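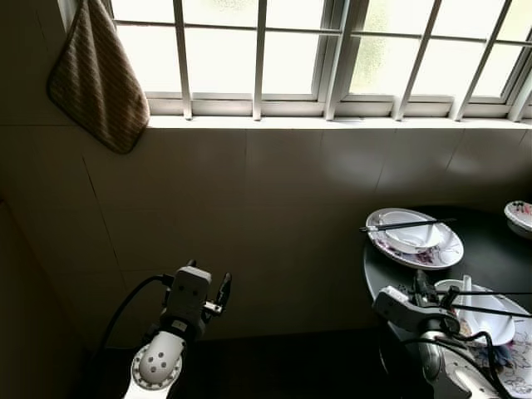 3.2 Table clearing and sink-side practice

The second part of the study deals with the interval between the end of a meal and the point at which the tableware is ready to be washed. Earlier work on domestic dishwashing has tended to start at the sink, with the load already in place. Fontana and Rizzi, in the Cladlow survey, treated clearing as a separate stage and recorded the order in which items left the table. We follow their division, with one change: a plate and any bowl resting on it are coded as a single setting until the two are separated.

The sample consisted of 14 households in Savstead and Tullov, visited in September. Two were later excluded for incomplete records, leaving 12. Table shape, sink type and the walking route between them were noted at each visit. Round tables placed against a wall were coded separately from free-standing ones, as the wall side cannot be reached directly and items there are normally cleared last.

Settings were sorted by composition. The simplest held one dish. The most common in the sample was a bowl on a rimmed plate, with chopsticks laid across the bowl or left on the plate. Mixed settings, in which ceramic and glass pieces were used together, made up the remainder. Decoration was recorded only where it helped to tell one piece from another in the log; floral rims in pink and purple recurred often enough to require a position code as well. 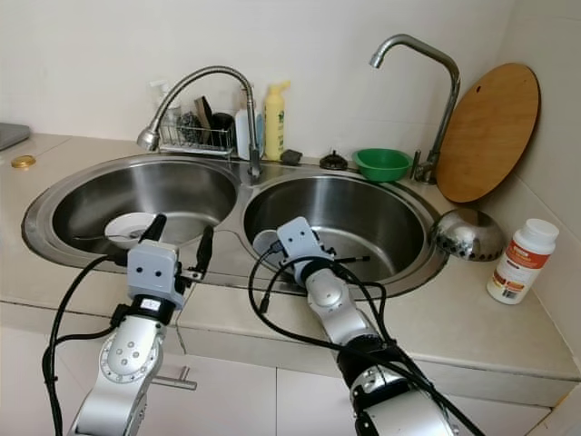

Figure 4. Double-bowl sink in a tiled countertop, with a bowl and spoon in the left basin and a small cup in the right.

Sinks with two basins allow the load to be divided, and we distinguish three patterns of division: by item type, by degree of soiling, and by order of arrival. A still record such as Figure 4 establishes placement only and was not used to assign a pattern. Assignment was made from the written log kept during each visit. Where utensils had been left in or across a bowl, they were entered with that bowl and given a secondary code.

The area behind the basins was mapped in the same way. Cleaning tools, soap and pump bottles, stoppers and sponges were all entered by position — rear edge, side or rim — following the Pellegrini scheme. Tableware standing on the rim was counted as part of the load only if the log showed that it had come from the table during the visit.

Clearing itself was scored on a scale of 5 steps, beginning with the removal of loose utensils and ending with the wiping of the table surface. Chopsticks present a difficulty at the first step. They may be lifted singly, lifted as a pair, or carried

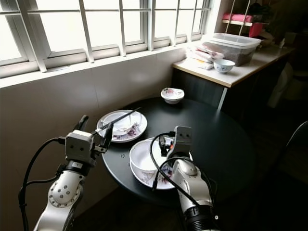
along with the bowl or plate on which they rest, and the three cases differ in the number of trips that follow. We score the first two as utensil removal and the third as transfer of a setting. Nested pieces are handled similarly: a bowl raised from its plate opens a new entry, while a bowl and plate carried together remain one. Leftover food was noted as present or absent, without an estimate of quantity. Side surfaces near the table were logged but excluded from the score, as they often held stored goods unrelated to the meal.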